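Tips for the packing bench, now that the bench has help

We run a small gift-pack workshop in Jultonham, and since August some of the picking has been done by machine. The brochure from Tekley promised our hands would be "freed for higher tasks." Mine have been freed to peel tape off the floor. A few tips for anyone about to be liberated in the same way:

Put soft things on top. A gripper that handles a box beautifully will squeeze a floppy packet until it bulges, and you'll be the one flattening it again.

Learn where the stop button is before you need it. Then move your coffee away from it.

Cover the table with something that doesn't slide. We clip our cloth underneath with bulldog clips, 9 to a table, and check them at lunch.
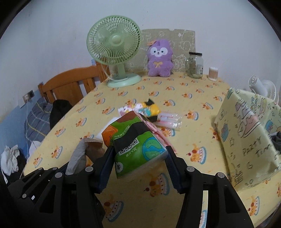 Keep one person on odd shapes. For us that's Jagadeesh Chacko, who used to pack 80 bags before his break and now spends the morning on whatever the machine has refused. He says the pay is the same and the conversation is worse.

Write down every jam, with the time and the item. Ours came to 12 in the first week, nearly all of them crinkly wrappers. Before we had the list, the blame went to whoever was standing closest.

Wipe the finger pads with a barely damp cloth at the end of a shift. No spray.

And ask early who gets trained. Two of us did the course and the rest learned by shouting across the room, a method Tekley doesn't cover.

Last updated: 2020-01-08

3 comments

cedel_fan: Bulldog clips! We've been using duct tape like animals.

Rao: Did anyone's hours get cut? You skipped that part.

packer_mo: Same here with the wrappers. We switched to a thicker film and it got better.

Shared 12 times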